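The Patient Art of Checking Out an Online Offer

Haiyan Qiu keeps a folder on her laptop called Too Good. It has 82 screenshots in it, every one an ad or a message promising easy money, and she will happily scroll through the whole thing with anyone who sits down next to her. I did, for most of an afternoon, and I had a wonderful time!

Her favorite is a site that called itself Peltano. It offered a "starter membership" for $485, which would supposedly pay for itself once you had shared a link with your friends. The page had a countdown clock, so Haiyan reloaded it. The clock started over. She reloaded it again and laughed out loud in the library, and that was the day she began teaching other people how to look.

Her class meets in the evening in Trornbridge, upstairs from a shoe repair shop, and it fills up fast. People bring their own offers: a survey panel, a resale program, a course on writing product reviews, a job that wants a deposit for "equipment." They put them on the big screen and the whole room goes to work. It feels like a game night with better snacks.

The first thing they do is look for a person. Who runs this, and where? A real business usually has an address, a name, and some way to reach it besides a chat box. Then they read the refund page, which is my new favorite page on any website (I mean it, go read a few). One program called Berrada promised a full refund in large type and then, far down in the terms, took it back for anyone who had logged in. How would you know you wanted a refund if you had never logged in?

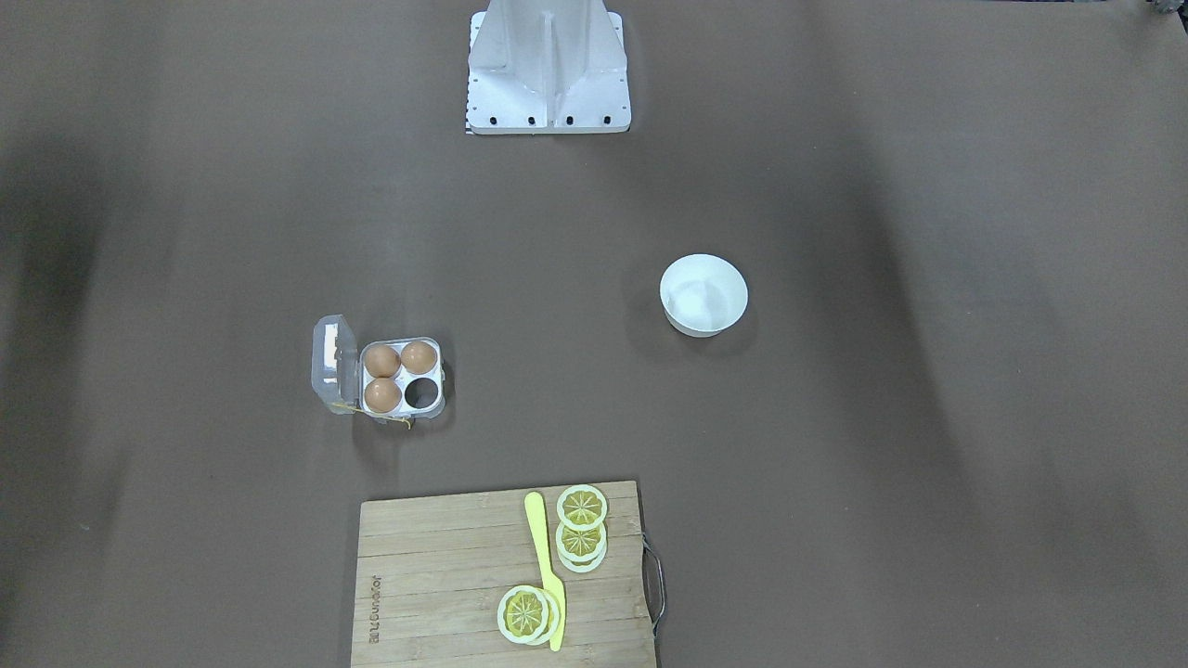
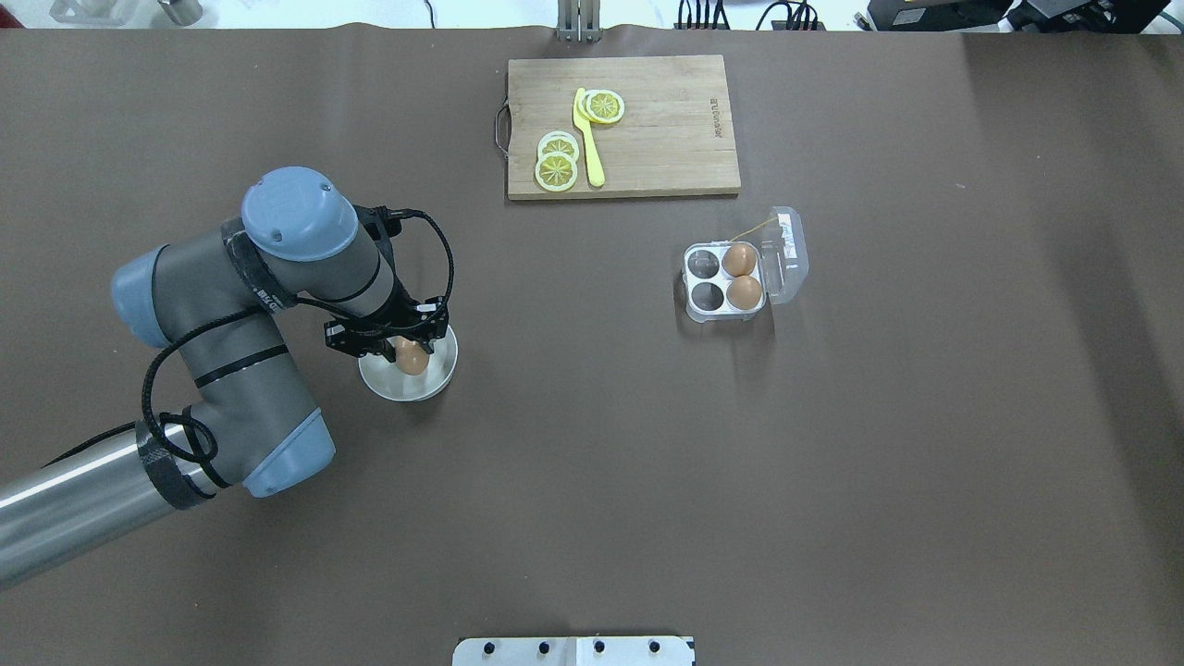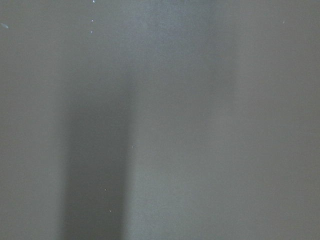
Next comes the search, and Haiyan is picky about it. Typing in a company's name plus the word "scam" sounds smart, but plenty of the pages that come up were written by people selling a different program. They open with a worried tone, they list a few drawbacks, and near the bottom there's a button for the thing they'd love you to buy instead. She has the class scroll to the end first and see where the links go.

Crescencio Aranda came to her after losing $200 to a typing job. He had paid for a training packet, and the packet was 2 pages long. "I was embarrassed for months," he told me. "Then I showed it to the class and they were so mad on my behalf that I felt great." He now brings in more offers than anyone, and he's quick. I watched him take a customer testimonial, search for the photo, and find the same smiling man on a dentist's site under another name.

What I loved most is how cheerful it all is. These are people who still want to earn a little on the side, and several of them do. One woman edits résumés, another sells quilt patterns, and both found their start through the same kind of digging. Haiyan cheers for every one of them.

If you want to try this at home, pick an offer that's sitting in your inbox right now and give it twenty minutes before you give it a dime. Read the terms out loud to somebody. Pay with a card that lets you dispute a charge. And if there's a clock on the page, reload it and see what happens.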